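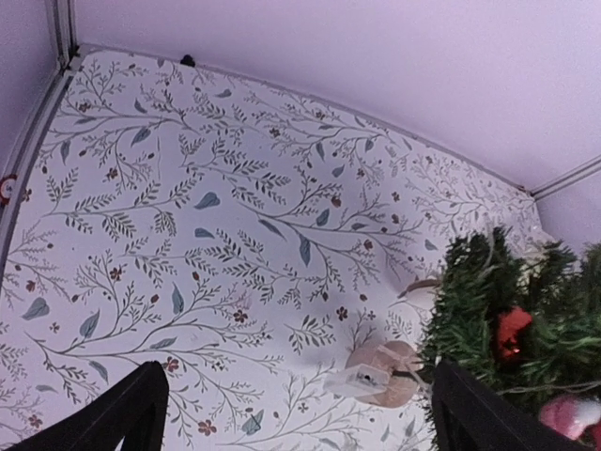 Recording the fairy lights task, start to finish

Right, kit's on, arms are homed, let's get some examples! The task for this set is putting a string of battery fairy lights on a small artificial Christmas tree (yes, in September). I picked it for the wire, which never lies the same way twice, and our last model, Vora, had only ever met solid things like cups and blocks.

Step 1. Lay the cloth
I use the flowery one with the stems and leaves all over it. Plain cloths make life too easy, and I want the model to find a see-through wire against a busy print.

Step 2. Shuffle things about
Move the tree and the battery box before every take, and turn the tree a bit while you're there. Change how the wire is bunched too. I forgot this for my first 82 takes and had to bin the lot, which hurt.

Step 3. Drive slowly
Open the fingers wide before you come down, pause, then close. Try to pick up the wire itself and leave the box lying on the cloth. If you're using two arms, keep the second one back until you need it, or it'll block the other one's view of the tree.

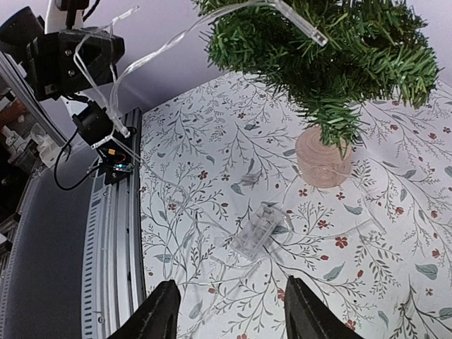 Photo: Joar Lindholm / Fernska

Watch the wrist view while you do all this. Clear wire is a pain to see, especially where it crosses the wooden base, so lean in close to the screen and take your time.

Step 4. Keep the fumbles
If you drop the wire and pick it up again, save the take and tag it "recovered". Only delete one if the tree goes over or the recording stops halfway.

Step 5. Save and have a break
I do 12 takes, then tea. Name each folder with the task and the take number, and copy it to the Jikar drive before you start the next batch. We've got 555 good ones so far, and I'd like a few more with the tree near the wall.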